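July, 8:40 a.m. - bench 2, dye lot trials

Third pass on the Drakos nylon, black, with the new fixative. The last batch bled onto the white test cloth at the first rinse, so I dropped the dye load and held the bath longer. Weighed out 342 g of fabric, cut from the Lirnerby roll. Bath volume 3000 ml, same beaker set as before.

Fixative went in at twenty minutes. Adelino Figueiredo wants it in at thirty next time, which is how they did it at Grorkimgate. I have no objection but I want one clean run on the old timing first.

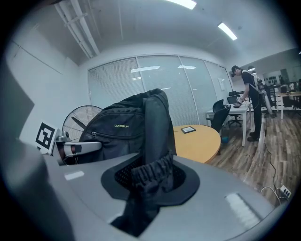 Rub test after drying: light gray mark on the dry cloth, darker mark on the wet one. Better than pass two, still short of what Maureen Rowbotham asked for. Swatches are in the folder under 686 (pass two) and 863 (this one). Please don't refile them by color, I can't find anything when that happens.

The pH strips in the left drawer are old and read high. Used the meter - recalibrated before the start, fine at the end.

To do: order strips, ask Gukine for the data sheet on the fixative, cut fabric for pass four. Adelino has the stove from noon.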